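# Kinnear Robotics Club: peg, slot, panel

The Kinnear club has worked on one problem since September: teaching an arm to put a connector-shaped block into a slot without jamming it. Uyên Nông leads the mechanical side, Kha Đồng writes the control code, and Ruben De Bruijn advises the team. I spoke to the three of them on 22/04/2018, between two test sessions.

The task comes from the Clunovon student contest, where each team brings its own arm and inserts parts into an upright board. Points are given for completed insertions. A part that tilts and locks in the slot scores zero, and the clock keeps running.

"Most of our attempts fail at the same point," Đồng said. "The arm gets to the slot fine. Then one corner of the block touches the border first, and the block rotates in the grip."

The club has logged 2463 attempts. Of those, 1419 ended with the part fully seated. Đồng is careful about the figure. The early attempts used a different approach angle, and he did not want to throw them out of the log.

"If I only count the last 300, the rate looks a lot better," he said. "But those were all done on one slot, so it isn't a fair number either."

The control method is simple. The arm moves to a point in front of the slot, closes the remaining distance at low speed, and stops when the motor current rises past a limit. It then shifts the part sideways in small steps until the current drops. De Bruijn suggested a force sensor in the fall. The team voted against it on cost.

"I still think they should have one," De Bruijn said. "Motor current tells you something is pushing back. It doesn't tell you from which side."

Nông disagreed, mildly. In her view the grip surface matters more than the sensor. The first pads were smooth, and parts slid during the sideways search. She went through four versions before settling on a texture.

"Smooth pads let the part find its own way in, which sounds good," she said. "Then you lose track of where the part is. With the rough ones it stays where the code thinks it is."
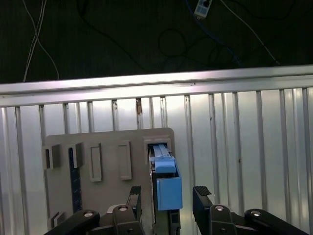
Release is the step Nông wants to work on next. The code at present treats it as a single command: open the fingers, back away. She wants a check between the two, made with the wrist camera. With the black textured pads spread wide on both sides of the light blue block, the camera has a clear view of the block in its slot, and that is the moment to measure. "The block can be part of the way in and the log will still say done," she said. "We should compare its edge to the border of the slot before the arm moves off." The thick border helps, since it gives the software a straight line to compare against.

Đồng has a first version of the check running on saved pictures, some 2000 of them, labeled by Giang Huỳnh and Bình Khúc. It does well on the beige parts of the panel and poorly when light bounces off the metal wall.

"Giang wants to hang a cloth over the wall," Đồng said. "The contest hall won't have a cloth."

The next session is set aside for lighting tests. Nông has also ordered a second set of pads in the same texture, slightly narrower, and expects to fit them before the session starts.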